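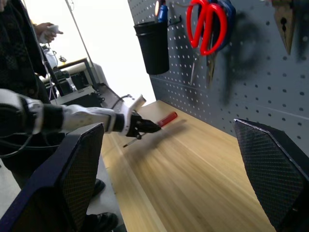 Black mechanical hand with a red-handled screwdriver, wooden tabletop.

Sketcombe Jackets

A table of finished-garment measurements for men's tailored jackets, with fitting notes

Hi, and thanks for stopping by! I'm Yurani Cusi. I draft patterns for a living, mostly men's jackets and coats, and this is the measurement table I kept wishing somebody else would publish. It covers almost 2,000 jackets, each one measured flat on a table after pressing, with the size on the label, the fabric group, the construction type and (for a smaller batch) the notes a fitter wrote when a real person tried it on.

The name comes from Sketcombe, where I had my first workroom. None of the jackets were made there, sorry if that's confusing. I had already named all the files.

What you get

jackets.csv is the main table, one row per jacket. There are 42 columns, and I know that's a lot, but about half of them are things like pocket placement and vent length that you can happily drop if you only care about fit.

fittings.csv has the fitting notes for 200 of those jackets. Match it to the main table on jacket_id.

grades.csv holds the grade rules as the makers gave them to me, so you can compare what the size chart promised with what came off the line. I had more fun with this one than with anything else in here.

columns.txt says what each column means and how I measured it. Please read it before you write to me about sleeve length! I measure from the crown of the sleeve to the edge of the cuff, along the outside, with the sleeve lying the way it wants to lie. Some people start at the center back neck, and if you mix the two you'll get arms that reach the knees.

Where the jackets came from

Three sources. The biggest share is from Ultmont, a factory that makes mid-priced suits for other people's labels. They let me work at the end of the pressing room with a tape and a laptop, and I measured whatever came down the rail. The second is Brendcombe, much smaller, half-canvas only, and slow in the best sense. The rest came through Tkachenko, a menswear shop that does alterations. Those are the only jackets in the table that had already been worn, and they're marked worn = 1.

You'll notice the Ultmont jackets bunch up in the middle sizes. That's simply what was being ordered. If you're training something that has to cope with a 50 long, look at the counts per size first, because the tails are thin and I haven't padded them out.

How I measured

Buttoned, face up, smoothed by hand but never pulled. Chest is taken straight across at the base of the armhole and recorded as a half measurement, in centimeters. I did think about switching everything to inches for American readers, then remembered how many rounding mistakes I've made converting inches in my life, so centimeters it is. There's a tiny script called to_inches.py if you need it.

Shoulder width is seam to seam across the back. On jackets with a soft, shirt-style shoulder the seam wanders, so I added a column called shoulder_type, and I'd really suggest splitting on it before you average anything.

Petro Nazarenko did the second round of measuring on part of the Brendcombe rail so we could see how far apart two people land on the same garment. Chest and back length agree nicely. Lapel width agrees nicely too, which surprised me. Armhole depth does not, and I've left both sets of numbers in (the columns ending in _b are Petro's) so you can see for yourself how wobbly that one is. My guess is that he starts his tape a bit higher on the seam than I do. He guesses it's me.

Fitting notes

These are short and a little messy. The fitter wrote them on cards while pinning, and I typed them up later, keeping the shorthand. "Collar off neck" means there's a gap at the back. "Drag R blade" means a diagonal pull across the right shoulder blade. "Low R" is a dropped right shoulder, and you'll see it over and over, so don't go hunting for a bug.

Each note also has a fit score from 1 to 5, where 5 means nothing was pinned at all. The score is one fitter's opinion on one afternoon. I wouldn't build a whole size recommender on it, but it's handy for sorting the notes when you want to read the bad ones first (I always do).

No customer names, faces, phone numbers or body weights are in here. Wearers get a random code, and everyone in fittings.csv agreed to have their notes shared. If you think you recognize yourself from "Low R, long arms, hates side vents" and want out, write to me and I'll take the row down in the next version.

Things I know are wrong

Button stance is missing for the first batch from Ultmont. I hadn't thought of it yet.

Fabric weight is what the mill's ticket said. I didn't weigh anything. For the Tkachenko jackets it's usually blank.

The construction column says fused, half or full. A few of the worn jackets are down as "half" on the strength of pinching the front below the last buttonhole, and I could easily be off on those. They have a question mark in the notes column.

Linen and linen-blend jackets were pressed hard right before measuring and they do relax later. If your numbers from a linen jacket in a closet come out different from mine, I'm not shocked.

There's also one jacket with a sleeve much shorter than its partner. It's real! I checked it several times. Please leave it alone.

What it's good for

I use it to check a new block before I cut cloth, mainly the balance between front and back length, where I tend to get overconfident. A couple of people have used it to tidy up size charts for online shops. It would also make a nice class exercise for pattern-cutting students who are just meeting spreadsheets, since the numbers are about something they can go and touch.

It's not much use for women's tailoring, for knit jackets, or for working out anybody's body measurements. Ease varies so much between makers that going backward from garment to body will only get you in trouble.

Using and sharing

Free to use, including for paid work, as long as you say where it came from. "Sketcombe Jackets, Yurani Cusi" is plenty. Please don't use the makers' names in advertising; they were kind enough to let me in and I'd like to be let in again.

Coming next

Version 2 should land in November with overcoats, if the rail at Brendcombe is as full as they say it will be. I'm also adding the missing button stances wherever I can get hold of the same model again. If you have a pile of jackets, a flat table and some patience, I'd love more measurements from other workrooms. Use the blank sheet in the templates folder, keep the column names exactly as they are, and tell me which tape you used. Mine had stretched by the time I finished, so I've bought a new one and the check measurements are in tape_check.csv.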